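The Last Desks in Ostville

7 min read
133 shares | 11 comments

When I came to this country for my first office job, I was given a desk before I was given a contract. The desk had three drawers, and in the top one the person before me had left a spoon, a box of staples and a birthday card that was never sent. I kept the spoon. I worked at that desk for six years, and when I left the company I was surprised to feel more sad about the desk than about most of my colleagues.

I thought of the spoon again in January, when I went to Ostville to visit Vellolstead, an insurance company which has been in the same building by the river for as long as people in the town can remember. Two years ago Vellolstead decided that its employees should no longer have desks of their own. The company employs 372 people in Ostville. It had 372 desks, with 372 drawer units, each with a small key. Now it has 291 places to sit, and none of them belongs to a person.

Such a decision is not rare anymore. Many companies made the same one after the years when everybody worked from home, and the reason is easy to understand. An empty desk must be heated and cleaned like a full one. What interested me was what happens to people when the desk goes away, and why at Vellolstead one department said no.

That department was Finance.

"They did not shout," says Shabani Koech, who planned the change and who still receives the complaints. "I was prepared for shouting. They sent me a spreadsheet."

In the spreadsheet, Finance had listed everything that its people kept in their drawers and on their desks, and beside every item was the time it would take to carry it each morning from a locker to a table and to carry it back in the evening. There were calculators with big keys, because some of them still prefer these. There were paper files which the law does not ask for but which the auditors like to see. There were footrests, special cushions, a second pair of glasses, shoes for the office and shoes for the snow. At the bottom was a total in hours per year. Koech printed it and she still has it on the wall behind her, although strictly speaking it is not her wall.

She is a calm person, tall, with a quick way of walking, and she took me through the building so fast that I had to ask her twice to wait. On the second floor the old desks are gone and in their place are long tables. On the third floor are the small rooms for telephone calls, and these are full from nine in the morning, often with people who are not on the telephone. "This was our mistake," she said and pointed at a closed door. "We built the rooms for calls. But people wanted a door. They would go in a cupboard if it had a door."

The tables come from Kadlec, a furniture maker one hour to the east. Kadlec used to build desks with drawers for banks and schools, and I was told by a woman in their sales office that the drawer units are now made only when a customer asks for them. She showed me the workshop where they were put together. The drawers were always the difficult part, she explained. A tabletop is a simple thing, but a drawer must run straight for twenty years with someone pulling it from the side every day. The man who adjusted the rails has moved to another part of the factory, and he teaches the young workers how to round the edges of tables. She did not say if he likes it.

I asked her what customers want today. Round corners, she said at once. Surfaces which do not show fingerprints. And always the question of electricity, which is the question that no table has solved well. A desk stands at the wall, and the wall has sockets. A table stands in the middle of the room, people sit on all sides of it, and each of them has a laptop, a telephone and something else to be charged. One can cut a hole in the tabletop, but then the hole is never where the people are sitting. One can put the sockets under the edge, but then grown men in good trousers must go on their knees. Most offices do what people do at home. They put the thing in the middle and let the cables go where they like.
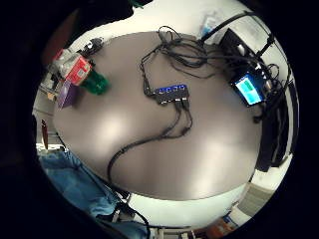
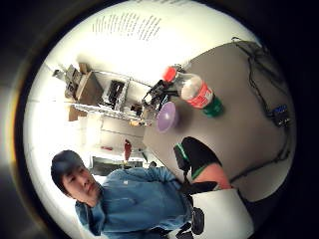 The shared table is of course much older than the desk. Clerks stood or sat together at long surfaces before anyone had the idea to give each of them a private one, and in my grandmother's house the kitchen table was the place for homework, for beans, for letters to the authorities and for cutting cloth. She had one rule, that everything must be gone by six. At six there was food. I believe that many of the difficulties in modern offices come from the missing six o'clock. Nothing tells people that the table must be empty again, and so the things stay, first for an hour, then for the night, and after a week somebody has a desk again without anybody having given it to him.

At Vellolstead they have a word for this, "growing." A place grows. It starts with a cup. Then there is a sweater on the back of the chair, and later a plant, and when there is a plant the matter is decided, for who will move another person's plant? Every Wednesday evening Koech's team clears the tables and puts the objects into gray boxes on the ground floor, where the owners can collect them. In the first months the boxes were full. Now there are fewer things, and she is not sure whether this is a success. "Maybe they have learned to clear up," she said. "Or maybe they do not bring anything here that they like."

I wanted to hear the other side, so I took the elevator to the fourth floor, where Finance is.

Roland Cheetham has worked in Finance for most of his life and will retire before the next winter. He was one of the authors of the spreadsheet, and he is proud of it. He told me with pleasure that the hours per year were calculated carefully and even a little low, as nobody had included the time for looking for the locker key. His desk is one of 11 that remained in the building. The agreement was that Finance could keep them until the furniture was worn out, and since then, he says, furniture was never treated so well. When the rail of a drawer began to stick, a colleague repaired it with candle wax. They do not put hot cups on the wood. There is a folded cloth.

I asked to see his top drawer and he opened it without hesitation. Inside were pencils, sorted by length, a packet of throat sweets, two train tickets from a holiday, a stone. He took out the stone and gave it to me. It was a normal gray stone, flat, very smooth on one side. His daughter had put it in his coat when she was small, he found it at work, and he placed it in the drawer so that it would not get lost. She is now older than he was then.

"You could carry it in your pocket," I said.

"I could," he said. "But I don't need it in my pocket. I need to know where it is."

It would be easy to write this article only for Cheetham and against the tables, and I admit that in the elevator down I had already begun to do so. But then I spoke with the younger people on the second floor, and they did not want his desk at all. A woman from the claims department told me that in her first job she sat for three years beside a man who ate sunflower seeds, and that there was no way to leave him except to leave the company. Now she sits where she wants. On days when she must concentrate she goes to the window, on days when she is bored she goes near the kitchen. She had met more people from other departments in one year than in the whole time before. Another told me that he had never put one object on a desk, not even a photograph, and found it strange that others did. "It's only work," he said, in a friendly way.

I noticed, however, that both of them were sitting in the same places when I came back after lunch. And when I asked, they said yes, they usually sat there. Koech laughed when I told her this. She has the numbers from the booking system, which she showed me on her laptop. Most people choose the same place, or the one next to it, on almost every day. They have no desk, but they have a habit, and a colleague who sits down in the wrong chair on a Monday will feel it, though no one will say a word to him.

In the beginning she tried to fight this. She changed the positions of the tables over a weekend, so that nobody could find his old spot. On Monday there was great confusion until ten o'clock, and by the end of the week the same people were sitting beside the same people, only turned toward another wall. She has not moved the tables again.

What will happen with the fourth floor is not decided. The company would like to rent it out. Finance would then come down to the tables, and there is a discussion about whether each person from Finance could receive a drawer, only one, on wheels, which can be pushed to the table in the morning and parked somewhere at night. Kadlec has made a first sample. Koech let me pull it across the carpet. It rolled well but a little to the left.

Cheetham has also tried it. He opened and closed the drawer several times, he looked at the rails, and he wrote a page of remarks, which he sent to Koech with a copy to the factory. He wants a better lock and a deeper front part, for the pencils. On the question of the wheels he had written nothing, and when I asked him about it he said he would be gone by then, and the others should decide if they want a drawer that can leave.

Share this article | 133 shares | Read 11 comments

Contact the editors | All rights reserved | Back to top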